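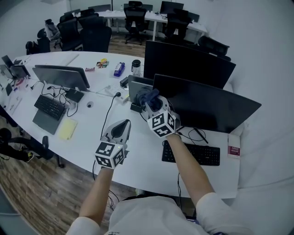

Vol. 17, No. 2, p. 703

4. Shared desks and the storage of personal items

4.1 Background

The Clenstead office moved from assigned to shared desks in April. Under the earlier arrangement each employee had a fixed desk and a lockable drawer unit. The drawer units were removed during the move and replaced by a bank of lockers beside the kitchen. Manninen and Laizer have argued elsewhere that the loss of nearby storage is the part of such a change that staff notice first, ahead of noise or the search for a free seat.

We interviewed 17 employees at Clenstead and 11 at the Soriano office, where assigned desks were kept. Interviews followed the schedule in Appendix B and were held in a meeting room away from the work area. Participants were asked to describe what they had brought to work that morning, where they had put it, and what they expected to do with it at the end of the day.

Figure 4. A shared desk with monitors, a laptop and a keyboard.

4.2 Equipment left in place

Monitors and keyboards (Figure 4) were regarded by nearly all Clenstead participants as belonging to the desk. Laptops were regarded as belonging to the person. Cables fell between the two. Several participants said they had begun to carry their own charging cable after finding one missing, and two had labelled theirs with coloured tape. The office manual treats all cables as fixed equipment, but few of those interviewed had read that section.

Pens, notebooks and mugs were seldom left overnight. At Soriano the same items stayed on the desk for weeks at a time, and participants there did not describe them as clutter.

4.3 Clothing and soft items

Clothing was the most frequent source of complaint at Clenstead. The lockers are too shallow for a winter coat, and the coat stand is on the far side of the floor. Participants reported hanging jackets on the backs of chairs, which the cleaning contract does not allow after hours. A cardigan or scarf kept for the air conditioning was carried home and back each day — a habit that one participant called "a small tax on being cold".

Lehtinen's earlier work at Plunda recorded a similar pattern, although the lockers in that building were full height. Distance from the desk may therefore matter more than volume. Our interviews cannot settle the point, as no participant had used both types of locker.

4.4 Choice of seat

Most Clenstead participants returned to the same desk whenever it was free. Those who arrived after nine tended to favour the row nearest the lockers, and gave the shorter walk as their reason. The booking records discussed in Section 5 show the same preference.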